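Soft furnishings and small textiles: gallery

Page last revised April 2023

This page belongs to the Vilville household textiles notes. It covers soft goods with a raised pile: mats, fleece-covered items and anything finished with a cord edge. Care instructions for flat woven goods are kept on a separate page. Measurements are taken with the item lying flat and the pile unbrushed, after a night indoors at normal room temperature.

Pile direction is the first thing to establish. Draw the flat of the hand across the surface once each way. The smoother stroke runs with the pile, and all brushing and vacuuming should follow it. Where the pile parts into grooves, the backing is not necessarily worn; long looped pile parts readily when it is folded or rolled.

1. Bath mat, blush pink and cream, with a sage-green area and a twisted cord border.

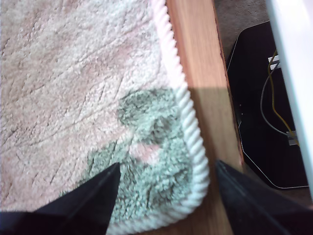

Cord borders are the part most often damaged in the wash. The strands are wound tightly and dry more slowly than the pile, so a mat that feels dry in the middle may still be damp at the rim. Check the corners last. If the cord has pulled away from the backing, stitch it down by hand with a doubled polyester thread, one stitch per turn of the twist, and bury the knot between two strands. Glue is not recommended. It stiffens the edge and leaves a ridge that can be felt underfoot.

Mixed colours need one extra check. Press a damp white cloth on the darker area for 5 minutes and look for transfer. No transfer: wash as normal at low temperature. Any transfer: cold water only, and dry flat with the darker part uppermost.

Shaggier areas hold more dust than the surrounding field -- shake the mat outdoors before vacuuming, and use the nozzle without the brush bar. The Gromis hand brush listed in our August notes is adequate for this. The Lanz one is too stiff for looped pile and tends to lift single loops.

2. Soft item in white fleece, with an open top and a faintly quilted surface, on a light wooden desk.
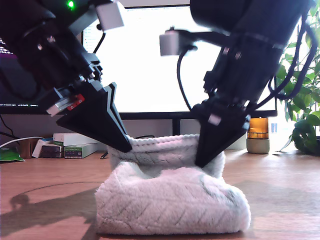 Fleece bodies of this general type lose their shape from the rim downwards. To restore one, open the top fully, pull the rim outwards at several points, then work a hand round the inside to push the lower body out. Diagonal seams should be left slack. Pulling them straight flattens the filling on either side, and it does not fully recover.

For storage, fill the cavity with unprinted tissue or a rolled cotton cloth and stand the item upright. Newspaper marks white fleece. Do not stack anything on top, and do not use vacuum bags for periods longer than one season.

Surface marks come out with a little wool detergent on a sponge, worked inwards from the edge of the mark. Rinse twice. Tumble drying mats the fibre ends together and the change is permanent.

Reference numbers: bath mat, sheet 61; white fleece item, sheet 100. Both sheets are held in the Drusetier binder with the fibre notes. The full index has over 768 entries and is sorted by fibre, then by edge finish.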